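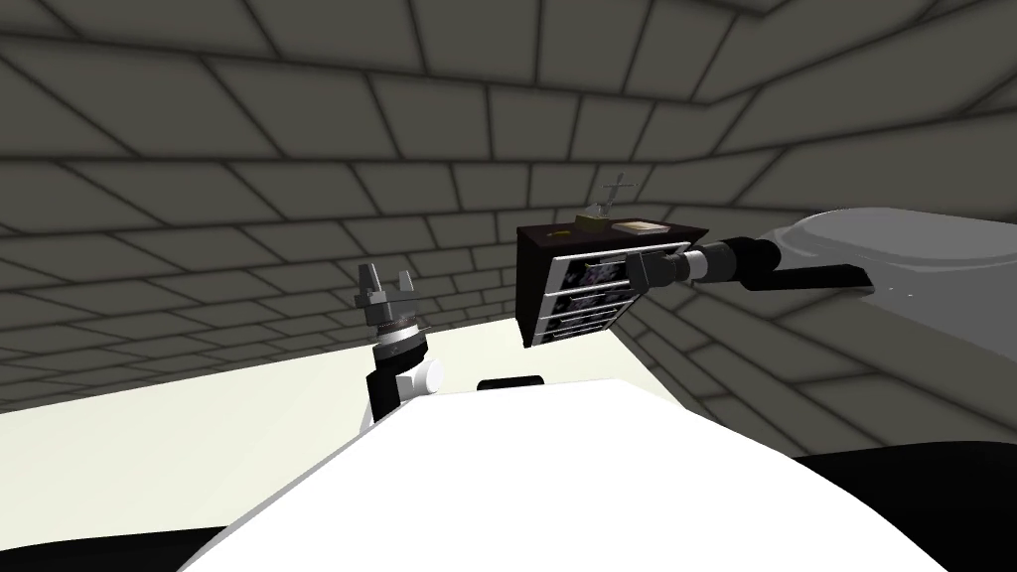
A two-armed robot in simulation, with its right gripper at the top drawer of a dresser.

Simulation-first procurement

Simulation-first procurement is a way of buying robots in which the buyer tests the planned tasks in a computer simulation before any money is given out for hardware. The results are used to choose the arms, the grippers and the size of the budget. The method is mostly used by small laboratories, technical schools and service companies which can buy one robot only and must keep it for many years.

Origin of the term

The term was first used by Banafsheh Golestani in a budget guide written for the Kermani workshop. She wrote that most buyers compared robots by reach and payload, and discovered the true needs of the task only after delivery. Her guide asked the buyer to write a list of tasks first, to build these tasks in a simulator, and to ask for prices in the last step. A second edition, prepared together with Omid Salehi, added a chapter on grippers - this part had been missing, and many readers had asked for it.

Method

The work usually starts with a task list. Each task is described in one sentence, for example "open the top drawer" or "pick up a small object from a dark surface". For every task a virtual room is prepared with furniture of realistic dimensions. A model of the robot is placed in the room and the task is repeated with different starting positions.

The buyer writes down three kinds of results. The first is whether the arm can reach the handle or the object without moving the base. The second is the opening of the gripper which the task needs. The third is the view of the cameras, because a robot body can hide a part of its own work area. In the Kermani guide, a task is accepted for the budget only after 18 repeated trials with the same settings.

Drawers are often chosen as the first task. They require a grasp and then a pull along a straight line, and they show quickly if the arm is mounted too high or too low. A chest with several drawers gives different heights in one piece of furniture, so that the buyer does not need to prepare many rooms.

Choice of grippers 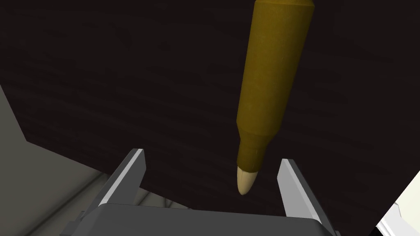

Page last changed: May, by Renji Sakamoto

The gripper is a small part of the price of a robot, but it decides which tasks are possible. Parallel grippers with two fingers are the usual choice for a first purchase. They are simple to repair and simple to model. Their weak point is the handling of narrow, round objects, of which a rifle cartridge is one shape used in simulation. The object may turn between flat fingers, and a small error in position to the left or right can cause one finger to touch it before the other.

For this reason the guide recommends to test every object in close view, with a camera near the wrist, and not only from the head of the robot. If the close view shows that the fingers are not suitable, the buyer can plan for different finger pads from the beginning. Replacement pads bought later are often more expensive, and the robot stands still while they are fitted.

Budget structure

A typical plan divides the money into hardware, simulation work, installation and reserve. The simulation part is mostly working hours. In the plan published by the Drallach training center, 442 hours were reserved for building rooms and running trials. The same plan kept 2,000 dollars for finger pads, cables and other small parts, and this sum was not allowed to be used for anything else.

The Clustholm school used a different order. It rented a two-armed robot first, made the simulation during the rental period, and signed the purchase contract afterwards. According to Amirhossein Moradi, who managed the purchase, the rental cost was higher than expected, but the school could compare the simulated arm with the real one before paying the full price.

Criticism

Some authors consider the method too slow for small purchases. Sepehr Nazari argued that simulated friction and contact are often too kind to the robot, and that a drawer which opens well on the screen can stick in a real room. He proposed to add a short test at the seller's site, with the buyer's own furniture, as a condition in the contract. The second edition of the guide accepted this proposal for heavy furniture only.

Another question is who owns the virtual rooms. When they are made by the seller, the buyer may lose them at a change of supplier. The Drallach plan therefore names them as a separate item in the order - with the files to be delivered before the last payment.

See also

Mollosus (room library for robot simulation)
Parallel gripper
Total cost of ownership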